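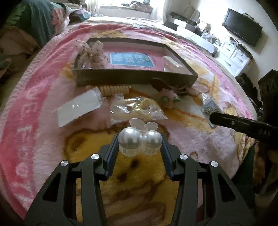 Sorting small accessories with paired grippers – what happens to the packers?

Posted by Culano, 2020-12-18

We pack mixed hair accessories and costume jewelry for Virell, 1070 orders on a normal day. From January one line goes over to two-arm cells. The training data comes from people working with hand-held grippers, and 16 of our packers have been moved onto that. They used to have a piece rate. Now they get a flat hourly rate and a target of recorded episodes. Two of them complain of sore wrists. Is this how other sites do it, and do the jobs still exist once the cells run?

Purora

We went through this last year. Pay first: get the flat rate in writing, including what applies when the recording stops. Ours lapsed to the old piece rate and people had lost their speed by then.

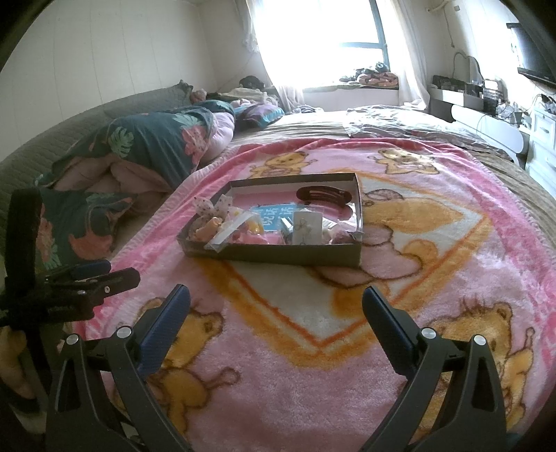
On wrists, the load comes from holding the jaws open between picks more than from the closing. We cut sessions to 20 minutes and alternated with bagging. Complaints dropped.

As for jobs, the cell handled clips and carded goods well. Clear bags and coiled hair ties still went to a person. We kept most of the line, but the work became exception handling – clearing faults, re-presenting trays, checking what was rejected. Some packers liked it. Others found the waiting worse than the packing.
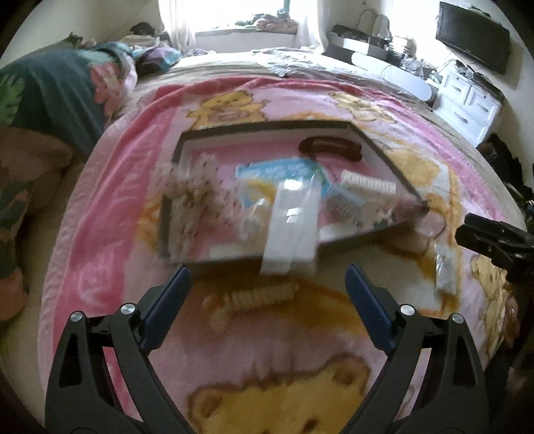 Small accessories in and around an open tray, two-gripper work.

Lau

Ask what the episode target is based on. Ours was 2000 per person per month and failed picks did not count, so everyone avoided the hard items. The model was then poor at exactly those.

Virell should tell you who does the fault clearing. If it is not in the contract it will be your packers, at packer pay.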